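Home Stage Drapes Fabrics Repairs About Us Contact

About Brokano

Brokano sews curtains. We make big ones for school auditoriums, church halls and small theaters, and plainer ones for anyone who needs to hide a wall, a window or a band teacher's filing system. We have been doing it in Bristgate since Rocío Vidal bought a failing awning shop on Cundard Street, mostly for the sewing machines, and found out that the awning customers had already left.

The first order was a main drape for the middle school down the hill. The old one had been red once. Rocío measured the stage twice, sewed for two weeks, and delivered a beautiful curtain that was four inches too long on the left, the stage floor having sunk on that side sometime in the past. She hemmed it on her knees during a rehearsal of a musical about shipping. The school still has the curtain and still has the slope. We now measure every floor at both ends and in the middle, and we own better knee pads.

There are three of us full time. Rocío cuts and does the estimates. Del Mateos runs the long machine and has opinions about thread. Anne answers the phone, keeps the books, and irons anything that holds still. In November, when every school in the county remembers it has a winter concert, we bring in Anne's sons to carry things, and they are paid in actual money after an early misunderstanding about pizza.

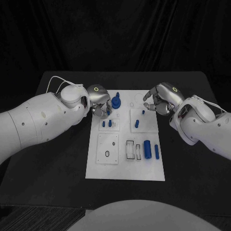
Most people who call us start with color, and we let them, but what they usually end up asking about is fullness. Fullness is how much extra cloth goes into the width. Skimp on it and you have a bedsheet on a pole. Be generous and the cloth falls by itself into soft vertical folds, the way the black curtain does behind the table with the blue pegs, and the eye slides right off it toward whatever is in front. Our standard is half again the width of the opening. We will go to double if you ask, and Del will go to double if you don't stop him.

What we won't do is sell you velour for a room where children eat. We have cleaned enough of it.

Repairs are a bigger part of the business than we ever planned. Last year we mended 123 curtains, and the cause was nearly always a ladder, a bicycle or a well-meant staple. If yours can be saved we will say so, even if a new one would do more for our roof. If it can't, we will tell you gently and offer you the good parts back as tote bags. Rocío has a lot of tote bags.

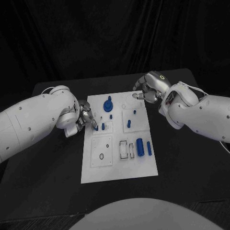
Black is our best seller by a long way, and it is also the one that causes arguments. Customers tell us that black is black, and then the cloth arrives and it's a bit brown next to the floor, or a bit blue next to the piano. Finish matters as much as dye. Shiny cloth throws the light back and shows every ripple, so for a plain background we push people toward something dull. A pleated black curtain with a dark, matte black table in front of it makes a big white board look about as white as a board can get, and the same thing works for choirs in pale shirts. Ask for the swatch card before you order. Look at it in your own room with your own lights on, including the one that buzzes.

We keep around 2321 yards of cloth on the shelves, and Anne would like it known that she thinks this is too many. Every rod, chain and tieback we use can be bought separately. So can the flame certificates, in a manner of speaking: they come with the curtain, and we charge for replacing the ones you lose.

Visitors are welcome at 103 Cundard Street. The door sticks, so push low. We close every year on 14th February, which is the anniversary of the awning shop sale and has nothing to do with romance, although the florist next door keeps leaving us a carnation. Bring your measurements with you. We'll take them again anyway.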